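## 3. Materials and methods

### 3.1 Dough and baking

All biscuits were made to one recipe. Butter and caster sugar were creamed for 2 minutes at low speed, egg and vanilla were added, and plain flour was sifted in last. The dough was rested in the fridge overnight, rolled out between two sheets of baking parchment and cut into plain rounds. We left out baking powder on purpose, as early batches with it spread too far to be measured against the cutter.

Butter came from two suppliers, Flarnness and Iteck. The Flarnness butter was the softer of the two at room temperature and gave a dough that needed more flour on the rolling pin. Trays went into a fan oven one at a time, on the middle shelf, and were turned once. Biscuits were moved to a wire rack as soon as they could be lifted without bending.

In total 200 biscuits were baked for the storage test. A further batch was baked for the tasting panel and is described in Section 3.3.

### 3.2 Storage

Half of the biscuits were iced with a simple royal icing and left to set before packing. The other half were stored plain. Iced and plain biscuits were never packed together, because moisture from the icing softens a plain biscuit within a day or so. Storage lasted 6 weeks in a dry cupboard away from the oven, and samples were taken out at the same time of day throughout.

Snap was scored by hand. One person broke every biscuit in the study - this was slow, but it kept the scoring even.
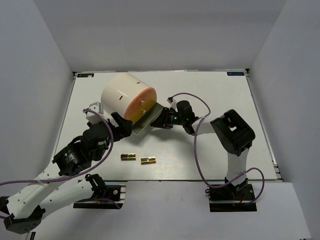 **Figure 1.** Large cream-white cylinder held on its side between two grippers over a white tabletop.

### 3.3 Tasting panel

The panel had 13 members, all of whom ate biscuits at least once a week. Sessions were held in September at the Adeleke kitchen, with a shorter repeat session in Brasov for members who had moved there. Each member was given one plain and one iced biscuit on a white plate, with water, and was asked to score sweetness, butter flavour and crispness on a paper form.

Members were not told which butter had been used. Forms with a missing score were kept, and the gap was left blank in the analysis. Comments written in the margins were typed up separately and are used in Section 4 only where they help to explain a score.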